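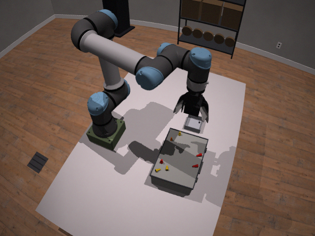 Gray and blue arm above brown planks.

How to Quiet a Squeaky Wood Floor
By Tipene Baxter
Updated Jul 26, 2024

My house in Vevport has a hallway that used to announce every trip to the refrigerator. Guests found it charming. Guests go home.

I fixed most of it over one long stretch of evenings in April, and I have since been invited to fix other people's, mostly by people who own better drills than I do. This is the method I use. It works on nailed-down solid planks over a plywood or board subfloor. If yours is a floating click-together floor, skip to the last section, where I have less good news.

What is making the noise

A squeak is two things rubbing: a plank against its neighbor, a plank against the subfloor, a nail sliding up and down in its own hole, or the subfloor lifting off a joist. The first three are small noises. The fourth sounds like a door in a haunted hotel, and you can usually feel the floor dip a little as it performs.

What you need

Painter's tape and a pencil
A helper with shoes on
A flashlight
Powdered graphite or plain talc
Wood glue and a few thin shims
A drill with a small bit
Breakaway trim screws, if you have to work from above
Short wood screws, if you can work from below
Color-matched filler

I've been using a Benell screw kit, which comes with a depth collar and instructions in a type size meant for ants. Any kit with a collar that stops the screw at the right depth will do.

Step 1. Find the squeak

Walk the floor slowly, in shoes, in a grid. Rock your weight from heel to toe on every board. When it squeaks, put down a bit of tape and write on it. I use P for a high chirp and S for a low groan, and I would like to say those letters stand for plank and subfloor, but in my own hallway I was wrong often enough that they may as well stand for "perhaps" and "something."

Do the whole room before you fix anything. You will be tempted to attack the first squeak you find. Resist, or you'll spend an hour on a mild chirp by the closet while the real offender sits under the rug.

If the squeaks appear only in winter, consider waiting. Wood shrinks in dry air and swells in humid air, and a fair number of chirps will pack themselves up by summer. A humidifier is cheaper than a weekend on your knees.

Step 2. Try powder first

Sprinkle talc or graphite along the seams on each side of a chirping board. Lay a cloth over it and walk on the cloth for a minute, shifting your weight around. Sweep up what's left. Talc is better on pale floors and graphite on dark ones, and graphite on a pale rug is a conversation you will be having for years.

Powder lasts a few months to a couple of years. I don't consider that cheating. The hallway board outside my bedroom has been on a talc program for longer than I've owned my current car.

Do not use oil, cooking spray, or anything in an aerosol that promises to loosen bolts. It stains, it softens some finishes, and it turns the hall into a luge.

Step 3. If you can get underneath, do that

An unfinished basement or a crawl space is a gift here, spiders included. Send your helper upstairs to stand on the tape marks while you watch from below with the flashlight. You are looking for movement between the subfloor and the joist.

For a small gap, put a little glue on a thin shim and slide it in by hand until it's snug. Stop there. Hammering a shim home lifts the floor and creates a new squeak a foot away, which I know from the dining room.

For a plank that moves against the subfloor, drill a pilot hole up through the subfloor only, then drive a short screw that will bite into the plank without coming out the top. Measure first. Subfloor plus plank, minus a quarter inch, is the longest screw you want. Wrap tape around the bit at the depth you need and take the tape seriously.

Have the helper stand on the plank while you drive the screw. This pulls the boards together and also gives the helper a sense of purpose.

Step 4. Working from above

No basement, or a finished ceiling you're fond of? Then you'll be putting screws through the surface. First find the joist. Stud finders get confused by thick flooring, so check against a floor vent or a known wall, and measure over from there. Joists are commonly 16 inches apart, center to center, except in the room you happen to be working in.

Drill a narrow pilot hole through the plank, close to the seam but not right on it. Fit the screw and the collar, and drive it until it stops. With breakaway screws, the head is then snapped off below the surface using the notch in the tool. Rock it side to side; it gives with a crack that will make you think you've broken the floor.

Put 2 screws in each bad spot, set at slight angles toward each other. One often holds only until you've put the tools away.

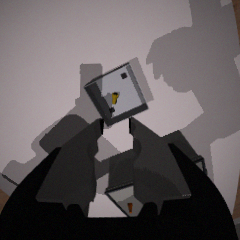 Will the filled holes show?
A little, if you know where to look. Press the filler in slightly proud, let it dry fully, scrape it flush with a plastic card, and choose a shade a touch darker than the plank. Filler that's too light draws the eye from across the room.

I tested several fillers on an offcut before touching the hall and settled on a Zevwood stick in a brown that the label calls "Harvest Saddle." It matched nothing in the house when wet. Once dry, it disappeared. Test yours on scrap or inside a closet, and give it overnight before judging.

Step 5. Walk it again

Take up the tape and repeat the walk from step 1. Some squeaks will be gone, some will be quieter, and one will have moved. The one that moved was probably there all along, drowned out by the louder one. Go back to powder for anything minor.

How much of this can you expect to do?

My friends on Ormsby Street, at number 822, have a house of more than 2400 square feet, all of it oak, all of it talkative. They started with a plan to silence the whole place. They ended up doing the upstairs hall and the nursery doorway, and left the rest as a kind of alarm system for when the kids become teenagers. I think that was sound planning. Work on the places people step at night and leave the corners alone.

Floating floors

Screws are out. A floating floor has to expand and contract as one piece, and pinning it down can make it buckle somewhere else. Check that there's a gap at the walls, under the baseboard, and trim the edge if the planks are pressed tight. Powder in the seams helps some. Beyond that, the trouble is often a low spot in the subfloor, and the cure is to take up the planks and level it. I priced that for my own kitchen and bought a rug.

When to call someone

If the floor bounces, slopes, or feels soft underfoot, leave the drill in its case. Have a carpenter look at the joists. The same goes for floors with radiant heat tubing beneath them, where a long screw can turn a small noise into a large puddle.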